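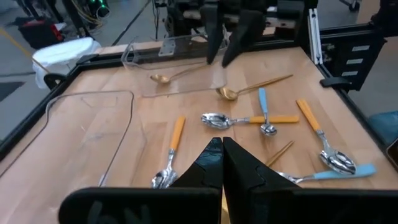 Fig. 1. Wrist view. Spoons, one pair of chopsticks, other arm at the far end.

Home | Syllabus | Notes | Labs | Submit

Unit 5: from pixels to "which spoon, which arm"
Notes, 8 June 2019. Lab cell Arau, two arms. Read before lab, no slides this time.

Task again: spoons on the wood, clear bins, sort by handle. Light blue in one bin, gold in another, orange in the third. Sounds trivial. Most of you lost points on it in the Collet assignment so we go over it slowly.

1. Perception

Class label comes from the handle, grasp pose comes from the whole spoon. Keep these two apart in your code! A polished bowl takes its color from whatever is near it. If you average color over the full mask you get mush. Segment, take the long axis, find the narrow end, sample there.

Crossed spoons (see blue over orange, fig. 1): two masks, one blob. Split on axis direction first, then decide which is on top. The one whose outline is unbroken at the crossing is on top. Pick that one first, always, then re-detect. Don't plan two picks from one detection.

Chopsticks are the distractor class. Thin and gold, same hue as the gold spoons. Hue alone will fail. Check for a bowl.

Bins are clear so depth is bad on them. Do not try to fit the walls. Use the taught bin poses in the cell file and treat each bin as a box obstacle, padded 5 mm.

2. Who picks what

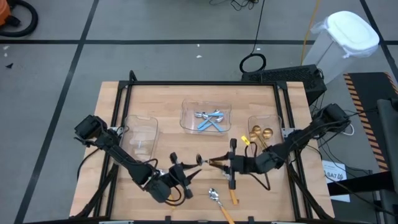
Fig. 2. Both grippers near center, spoon between them. Blue handles in the center bin, gold in the right one.

Allocation in Nurnemach is greedy: nearest arm gets the object, ties go left. Fine until both arms want the middle of the table. The shared zone is a mutex. Arm asks for it, plans inside it, releases it when the tool frame is out (not when the gripper opens, common bug, see last years handout).

Cost to use:

cost = path length + 2 * (enters shared zone) + regrasp penalty

Regrasp penalty only if the target bin is on the other arm's side. Handover is allowed but expensive. Giving arm holds still, recieving arm closes, then giving arm opens. Never open on a timer, wait for the force reading.

3. Wrist camera servoing

Last bit of the approach runs on the wrist camera only. Error is in pixels: fingertip midpoint to grasp point on the handle.

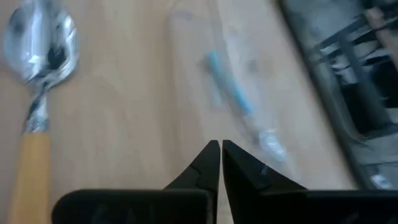 Gain too high and you oscillate, gain too low and you time out at 200 steps. Start low. Watch for smear. A blurred detection still gives you a centroid and the centroid is wrong by a lot. So gate it: compute sharpness on the crop, drop the update if it's under threshold, hold the last good target. If you drop 5 in a row, stop and go back to the overhead detection.

Also timestamps. Image time is not arrival time. Lasar logs both, use the first one.

4. Fixed camera, and when are you done

Done = no spoons left on wood in the fixed view, and the held flag false on both arms. Both conditions. Several groups tested only the first and declared victory with a spoon in the air. 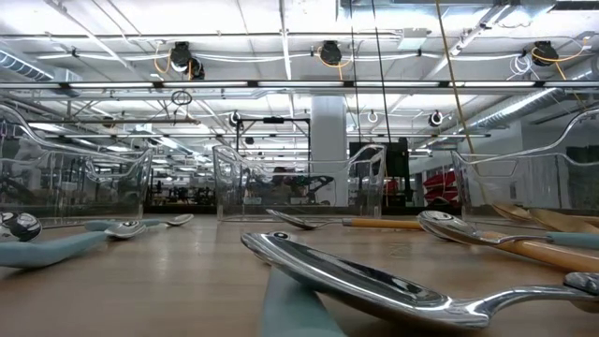 Near spoons look huge from down low, far ones are a few pixels of glint. Don't filter on pixel area. Project to the table plane first, then filter on length. Calibration is in the cell file, do not redo it yourself.

For lab
- seed 42 for the planner so we can compare runs
- groups of 2, one keeps a hand on the stop
- hand in the Lasar log plus half a page on your worst failure. Not your best run
- handle classifier as its own function, with tests

Next unit: same cell, targets moving. Skim the tracking chapter.

Back to top
© 2019 Arau teaching cell. Questions to the course desk.
0 comments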